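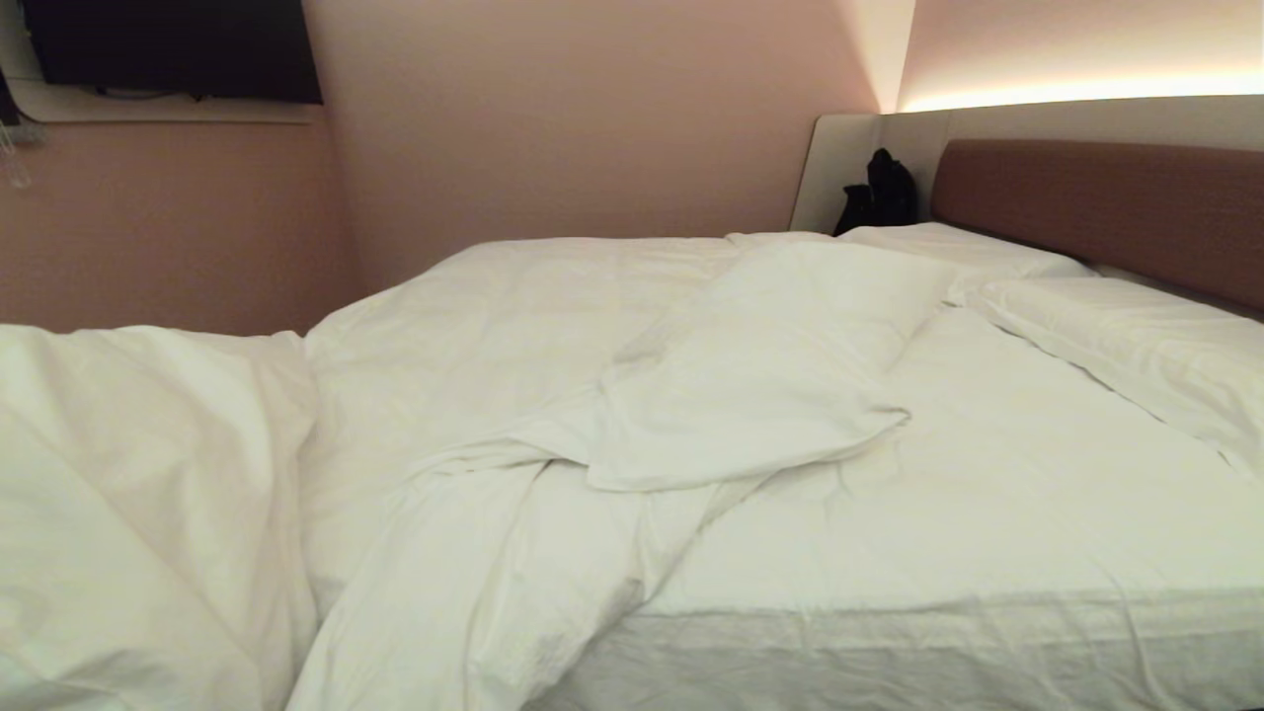

Trivasora Linen Log, version 3

The Trivasora Linen Log is a tabular data set of bed linen wear and laundering in small guesthouses. It records when an item entered service, how often it was washed, what was done to repair it, and why it was withdrawn. The unit of record is the single textile item, never the bed or the room. A bed like one with a white duvet bunched over a white fitted sheet therefore contributes at least two items, and each has its own row in the items table and its own wash history. Readers who want room-level totals have to build them from the placements table, as explained under Joins.

Contents

The release has four files, all comma-separated, UTF-8, with a header row.

items.csv - one row per textile item, 677 rows
washes.csv - one row per item per wash cycle
placements.csv - one row per period an item spent assigned to a room
houses.csv - one row per guesthouse, 27 rows

No file depends on row order. Empty cells mean "not recorded". A zero is a real zero. Version 1 used -1 for missing wash temperatures and this caused trouble in averages, so any script written against version 1 should be checked before reuse.

Coverage

All houses are in the Urnia valley or in the town of Marnness. The Marnness houses send most of their linen to a shared laundry, while those in the valley wash on site. This difference is strong enough that the two groups should not be pooled without a control for it. The column laundry_type in houses.csv holds the value "shared" or "onsite". One house changed over during collection and is coded "mixed".

Houses with more than 50 beds were not eligible. Hostels with bunk rooms were also left out, as their linen is often rented by the night and cannot be followed.

Item fields

item_id: text, unique, stable across versions.
house_id: text, matches houses.csv.
category: one of fitted_sheet, flat_sheet, duvet_cover, duvet, pillowcase, mattress_pad, towel_large, towel_small.
fiber: as printed on the care label, reduced to cotton, linen, polyester, blend or unknown. Labels become unreadable with washing, and older items are more likely to be "unknown". Treating unknown as a random sample of the rest will bias results toward shorter service life.
color_group: white, light, dark or patterned.
weight_new: grams, dry, before the first wash. Present for 283 items only. The rest were already in service when the log began.
in_service: year and month.
withdrawn: year and month, empty if still in use at close.
withdraw_reason: tear, thinning, stain, shrinkage, elastic, lost, other.

The reason "elastic" applies to fitted sheets and mattress pads. In version 2 these cases were filed under "other" and have been recoded from the house notes where the notes allowed it.

Wash fields

wash_id: text, unique.
item_id: text.
temp_c: set temperature of the machine, in degrees Celsius. Actual water temperature was not measured.
detergent_class: powder, liquid or oxygen_bleach.
drying: line, tumble or press.
rewash: 1 if the item went back in the same day, otherwise 0.

Rewash is a weak field. Two of the Marnness houses never filled it in, and their rows are empty.

Collection

Staff in each house entered records on paper cards, one card per item, kept with the linen stock. Cards were typed up every month with Toom, a small form tool that checks ranges and refuses duplicate IDs. Items carried a woven tag sewn into the hem. Tags that came loose were replaced with the same number when the item could be identified, and otherwise the item was closed with reason "lost". The word covers both things that went missing and things that only lost their tag - a known fault, and one we did not find a way to fix after the fact.

Joins

To count items per room on a given date, join placements.csv to items.csv on item_id and keep rows where the date falls between start and end. An open placement has an empty end. Placements of the same item should not overlap. Where they do, the later start date wins, and the column overlap_flag is set to 1.

Duvets and duvet covers are not linked to each other. Houses swap covers freely between duvets and no record was kept of the pairs.

Known problems

Wash counts for January are low in the valley. Several houses close for part of the month and linen sits in storage, but some cards were also filled in late from memory. The column late_entry marks the ones we know of.

Large towels from the shared laundry show more cases of "thinning" than the valley towels. The shared laundry inspects each towel by hand after pressing and the valley houses do not. Part of the gap is likely inspection and should not be read as wear.

Suitable and unsuitable uses

The data fit survival analysis of household textiles, stock planning for small lodging businesses, and teaching material on censored data. They do not fit comparisons of brands, which were not recorded, or estimates of water and energy use, for which no meter readings exist.

No guest information was collected. House names have been removed and house_id values are assigned at random in each version, so they cannot be matched between version 2 and version 3. Use item_id for that.

Changes since version 2

Added overlap_flag and late_entry.
Recoded "elastic" as its own withdrawal reason.
Removed the column softness_score, which was filled in by different people on different scales.
Corrected temp_c for one valley house where Fahrenheit had been entered.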